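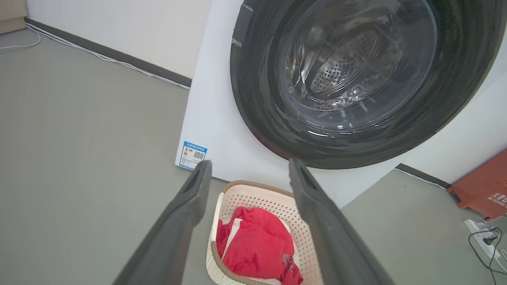
Can I wash a bright red jersey without turning everything else pink? I just got my first front loader and I love it so much! The red one is on top of the basket with something white tucked in beside it, and I'd love to run the whole lot together. The detergent is Clorar, if that matters. Is cold enough?
posted by nygard22

Cold is great, but wash that red by itself the first couple of times! Turn it inside out, skip the softener, and don't let it sit in the drum afterward. 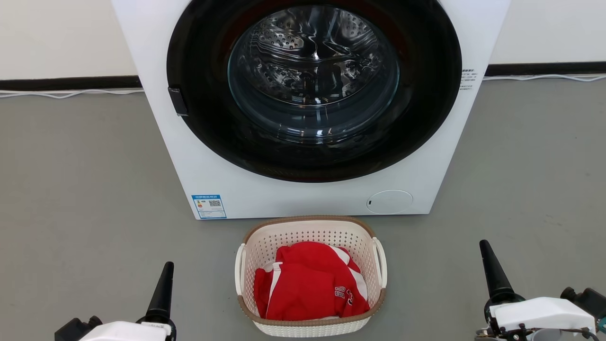
I've kept a team shirt bright since April this way, and the lettering still looks fantastic.
posted by Histon Suds

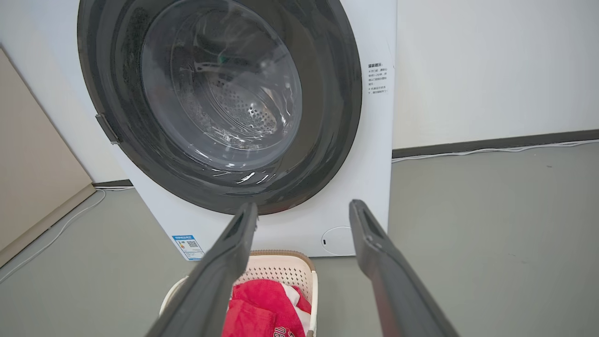
Last edited: Aug 31, 2024

Try the white cloth test first (so easy!). Dampen an inside seam, press a white rag on it and check for color. If the rag stays clean, go ahead with darks, still no whites. And clean the drain filter now and then, it makes such a difference!
posted by vadard889

just use a color catcher, works for me
posted by mopfan2000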